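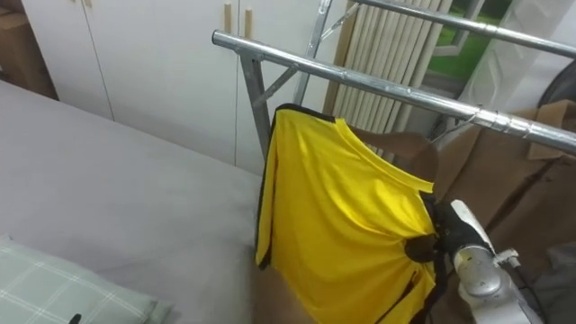 *Yellow shirt, black trim, on the drying rack.*

# Let the slow runners finish

I have run the Skarnis half marathon six times and I was never fast in it. My best place was 329, and I am still proud of this number. For this reason I read with some sadness that from next February the race will have a time limit of 2 hours, after which the finish line will be closed and the clock switched off.

The organisers explain that the road must be opened earlier and that the town is asking for it. I believe them. The Ní Bhriain bridge is the only good way to the hospital and it can't stay closed until the afternoon. But there are other ways to solve this problem. The start could be moved to eight in the morning. The slow runners could be sent to the pavement after a certain hour, as is done in many races, and they would not complain. I have run on pavements all my life.

What troubles me more is the second argument, which I hear often now, also from people in my own club. They say that a race is a race, and a person who needs two and a half hours is doing a walk. I think this is a wrong idea of what a race is. When I came to this country I didn't know anybody, and I joined the club at the Nitel sports ground only to have somewhere to go in the evening. The fast ones were friendly, but I saw them only at the start. The people I came to know were the people at the back, since with them there was enough breath left for talking. My English is in large part from these kilometres. 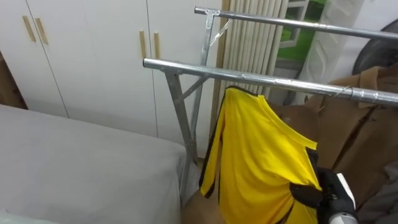

Fiachra Fahy wrote to me, after I had said something similar in the club newsletter, that I was too sentimental about it. "A limit gives people something to train for," he wrote. "I was outside it myself in my first year, at another race, and I came back and beat it. If everybody gets a medal at any hour, what is the medal for?"

I have thought about his letter for a long time, and I agree with one part. A limit can be a good push for someone who is young and only a little too slow. Last year 623 people finished at Skarnis, and nearly 200 of them came after the two hours. Many of these are over sixty. They will not come back faster. They will simply not enter, and the race will lose their fees also, which I don't see mentioned anywhere.

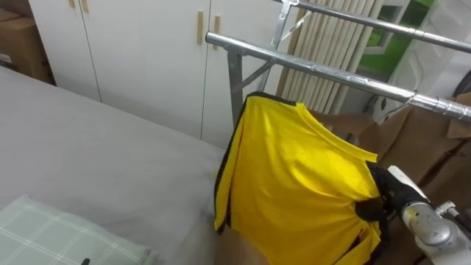

There is also the question of the women's field. In our club most of the new members in the last years are women who began running after forty, and the half marathon was for many of them the first real aim. With the new limit they will be told to do the short race, the Midetti five kilometres, which is a nice race but finishes before one is properly warm.

I would propose a limit of two hours and forty-five minutes, with the early start and with the pavement rule for the last part. After this the clock can be stopped and I will say nothing. The entry form opens in autumn, so there is still time to change one line of it.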